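Unit 4: Labels, Marks and Small Print
Handout for the evening section – read before class, bring a pencil

Last time we got as far as warranties and ran out of clock, mostly my doing. The leftover warranty questions are on the back page of the Unit 3 handout and we'll get to them when we get to them. This unit is about the marks that come stuck, stamped, sewn or printed on the things you buy, and what each of them is willing to promise. Usually it's less than you would think from the size of the lettering.

1. Who is talking?

The first question to ask of any label is who put it there. There are four usual suspects.

The maker, describing itself. "Premium," "classic," "chef's choice." These words cost nothing and are worth about that. Courts tend to treat them as puffery, a term of art meaning that a reasonable person is expected to ignore it.

The maker, stating a fact. Net weight, fiber content, country of origin. These can be checked, and if they are wrong somebody may be in trouble.

The maker, declaring that it meets a rule. This is self-declaration. The company looks at the rule, looks at its product, and finds itself in agreement. Plenty of perfectly serious safety marks work this way, and the paperwork behind them may be excellent. Still, the company is grading its own homework.

A third party. Some outside body tested a sample, or inspected a plant, or read a file, and lets the maker use its mark. Now you have two more questions: what did they test, and who paid? (The maker paid. The maker nearly always pays. That doesn't make the test bad, but you should know it.)

2. The Fetari kettle

Our running case for the term. Fetari is a kettle company I made up some years ago and have grown fond of. Its box says:

"Tested to 200 boils. Family approved. Recyclable."

Go through it slowly. Tested to 200 boils: by whom, and what happened on number 201? "Tested to" is not the same as "passed." A kettle that falls apart at boil 200 has been tested to 200 boils. Family approved: whose family? Viorica Mihăilă, who took this course two years back and now buys for a housewares chain, wrote in the margin of her exam that it was presumably the Fetari family, and I gave her the point. Recyclable: in principle, somewhere, by a person with the right equipment. Whether your town takes it is a different matter, and the box is silent on your town.

None of the three statements is a lie. Keep that in mind for the exam, because every year a third of the room writes "false advertising" in large letters and sits back.

3. Grades and metals

Ranked labels borrow from the Olympics, which is clever of them. Bronze, silver and gold sound like places on a podium, so we read bronze as third. In a label scheme it may be nothing of the kind. It may be the bottom step, or the second of six, and any number of products can stand on it at once. You can't tell from the word. You have to find the ladder and count the rungs.

The same goes for letters. An A is splendid on a scale that runs A to G. It is less splendid on one where three grades of A-plus have been added on top. Toàn Châu, who teaches the other section, has his students draw the full ladder beside every grade they quote. I've stolen this and it will be required on your worksheets.

Olive jars deserve a paragraph of their own. "Colossal" and "super colossal" both exist. Draw that ladder if you dare.

4. Symbols without words

A picture crosses borders without a translator, so makers who ship everywhere like pictures. The trouble is that a symbol only works if you already know it. The wash tub on a shirt tag is fairly kind to beginners. The plain circle, which has to do with dry cleaning, is not. Ask ten people what the triangle means and you'll hear recycling, danger and a shrug. (It's bleach.)
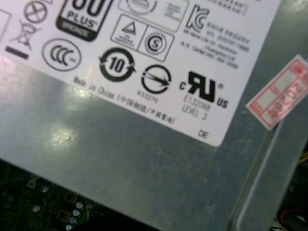 Prohibition symbols do better, as a rule, since a line through a thing reads as "don't" nearly anywhere. Even then you need to know what you are not to do. The crossed-out trash bin on electrical goods is a good one for discussion. It tells you not to throw the thing out with the household garbage and leaves the rest of the evening open. Where it does go depends on where you live, and the drop-off hours are on no label I have ever seen.

Small print is the other half of this section. A short claim with an asterisk should be read from the asterisk up. Start with the footnote, then look at the claim again and see how much is still standing. Uyên Từ's worked answer from October is in the course folder – hers is on a mattress, and the mattress does not come out of it well.

5. Terms for the quiz

Puffery. Self-declaration. Third-party certification. Scope (what exactly was tested: the whole product, one part, the factory, the office that runs the factory). Sample. Validity period. Mark owner.

Scope is the one people drop. A management certificate on a company's letterhead says something about how the company keeps its procedures. It doesn't say the soup is good.

6. Assignment

Find a product at home with at least four marks on it. Copy each mark by hand; your drawing will be poor and I don't mind. For each one, write down who is talking, what is being claimed, what the scope is, and what you would need to look up to check it. Where there is a grade, draw the ladder. One page, both sides if you must.

Please don't all do cereal.

Bartosz Domański handed in a garden hose last term and got more out of it than I would have believed, so nothing is too dull. If you can't find out what a mark means after 10 minutes of looking, write that down as your answer, with where you looked. It counts in full.

Hand in at the start of class, 6:30 p.m. The tray by the door is for the Spanish section. Last term four of you were graded on your subjunctives.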